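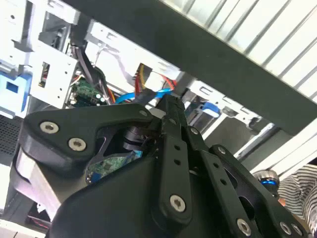 Handout 3: Notes on the Disassembly Cell Demonstration

Search this site Enter keywords Go

These notes accompany the March visit to the Pendon teardown hall and assume you have read the handout on grasp planning. Bring them to the discussion section. The demonstration was led by Bradley Bramwell, with Ľubica Štefanec answering questions on control.

1. The task

The cell works on desktop computers. The operation to study is cable handling inside an open case. The fingertips have to come in close to a blue SATA cable that crosses the interior, with a bundle of dark cables, red and yellow power wires and a white connector block all nearby. The drive-bay cage adds brackets, tabs and cutouts on which a finger can catch. Sheet metal stays where it is and can be modeled from a drawing. Cables cannot, and their position differs from one case to the next even within a single model.

2. Gripper construction

The gripper is a linkage design. Black plates and bars are held together with hex-socket screws, and the link bars are perforated with rows of small holes. The fingertips are narrow compared with the rest of the mechanism. Note the consequence for reach: the tips fit into gaps that the wider brackets behind them do not, so the usable depth inside a case is set by the brackets. Several of you planned approach paths in the last assignment using the tip width only. Repeat that exercise with the full outline.

3. View from the wrist

A camera at the wrist moves with the tool, so the fingers stay in nearly the same part of the image while the case shifts and tilts behind them. Two points follow.

(a) The gripper hides a large share of the work area. In the view at the head of this handout it takes up most of the lower two-thirds.
(b) Color helps to separate the blue cable from gray and white metal, but there are other blue parts in the case, including a small clip and a light-blue drive caddy. A color threshold alone will return all of them.

4. Figures given during the visit

Cases in the practice set: 121
Cable layouts recorded by hand: 40
Longest session, in minutes: over 16

Štefanec stated that the practice set comes from one supplier, Evside, and should not be taken as typical of mixed scrap. Treat the figures accordingly.

5. For discussion

Compare the approach direction used here with the vertical approach in the Kollár reading. Which one leaves the cable in view for longer? Kelechi Uzor will collect written answers, one page at most.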